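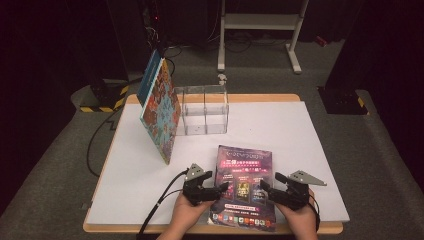

Jiahui Hou looks after periodicals at the Okcombe reading room, a collection of 1,759 titles and loose issues that includes game magazines, children's picture books and a long run of trade catalogs. Her subject is storage: how thin printed matter should stand, what it should stand in, and how it should be picked up.

She started with the magazines. "A magazine has no structure of its own," she said. "A hardcover book stands up because the boards carry the load. A magazine has a folded or glued spine and a cover that is barely heavier than the pages. Put it upright with nothing on either side and it slumps within the week."

Slumping leaves a curve in the lower third of the issue. Hou said the curve can be reduced under flat weight but seldom goes away, and dark covers show it worst. "On a purple or black cover the ink breaks along the bend and you get a pale line. On a white cover the same damage is there, but you have to tilt it to the light."

Okcombe moved to clear acrylic boxes in April. The model Hou settled on has a central divider and two compartments. She tested it against a cardboard file from Van den Broek and a wire rack sold as the Tillska, and kept notes on all of them.

"The wire rack was out first. It touches the paper in narrow lines, and after a month you can feel the lines. The cardboard file is good, and it is cheap, but you can't see what is in it, so people pull out the whole file to look. With acrylic they look first and then take one thing."

The divider matters more to her than the clear walls. A wide box that is half full lets everything lean. Splitting it keeps the angle close to 90 degrees even when one side holds only a few issues. Her working rule is that a compartment should be filled until the last item goes in without force, then reduced by 2 items.

Picture books are kept apart from magazines, for reasons of height and stiffness. "A picture book is rigid and often taller than the box. If it goes in beside a magazine, the magazine takes the shape of whatever space is left. I stand the book outside, next to the box, or give it a compartment to itself."

On handling, Hou was specific. A magazine lying on a table should be squared first, with light pressure on the left and right edges at the same time, so that the pages line up with the cover. Only then is it lifted. Picking it up by one corner puts the full weight on the staples or the glue.

"The usual mistake is to slide a fingernail under the cover. You lift the cover and the rest follows a moment later – that moment is where the tear starts."

She prefers a smooth white work surface for sorting. Dust and loose paper fibers show up on it, and an issue can be turned without dragging. Felt and cloth grip the back cover too much for her liking.

Labels are the part she has yet to settle. Adhesive labels on acrylic leave residue when they are moved, and Okcombe relabels often. She has tried slip-in cards from Trollport, which stay clean but drop out when a box is carried. So far 157 boxes are in use, most with the card taped at one end.

Asked what she would change, Hou named the height of the front wall. "Lower by a finger's width. You want to get hold of the sides, and at the moment you go for the top edge, which is the weakest place to hold it."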